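Lidov 306 Front-Loading Washing Machine

Last updated: 17 July 2023

The Lidov 306 is a front-loading washing machine for a family home or for a small shared laundry room. It is the machine we sell most from our Flunmont store, and we keep it in stock in white only. The price is 2,756 with delivery inside the town, connection to your water tap and removal of the old machine.

We chose this model because it is simple to live with. The program dial has a clear click in every position, and the display shows the remaining time in large numbers. You can delay the start in the evening, so the washing is finished when you wake up. The last spin is quiet enough for an apartment, if the four feet are set level. Our technician does this during the installation and checks it with a full spin.

Drum and door

The drum is stainless steel, with small round holes in rows and raised lifters that turn the clothes over. The door opens wide to the left side, so please think about the wall or the cabinet on that side before you order. Its window is a clear dome that bulges outward, set in a thick black ring. The rubber gasket is gray-blue and soft, and it can be wiped with a wet cloth.
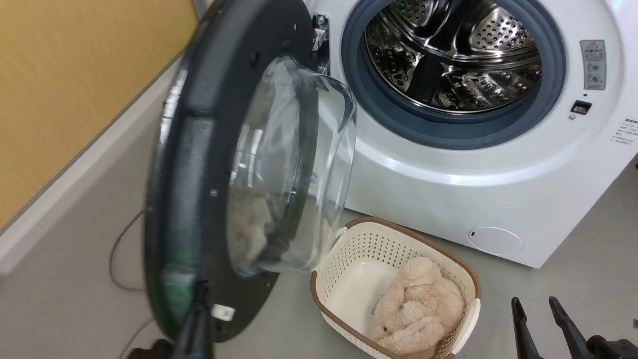 Cleaning the filter

Low on the front panel, toward the right, there is a round cover with a tiny slot at its left edge. Put a coin or a flat screwdriver in the slot and open it gently. Keep a low dish and a towel ready, as some water will come out. Coins, hair pins and buttons usually stop in this place. We recommend to do this every 2 months, and more often if you have pets.

After the last wash of the day, leave the door a little open. Dry the fold of the gasket by hand - the bottom part holds the most water.

Soft toys and delicate things

The Gentle program works well for plush toys, wool hats and thin curtains. Put a toy in a closed wash bag, choose cold water and the low spin, then let it dry flat. Do not fill the drum more than half for this program.

Warranty and spare parts

The warranty is 2 years for parts and work. Gaskets, door handles and filter covers are kept in our Purba warehouse. For repairs please ask for Prasetyo Gunawan, and for orders and delivery times write to Oana Marinescu. Have the serial number ready - you will find it on your warranty card. In December the waiting time for installation can be longer than usual.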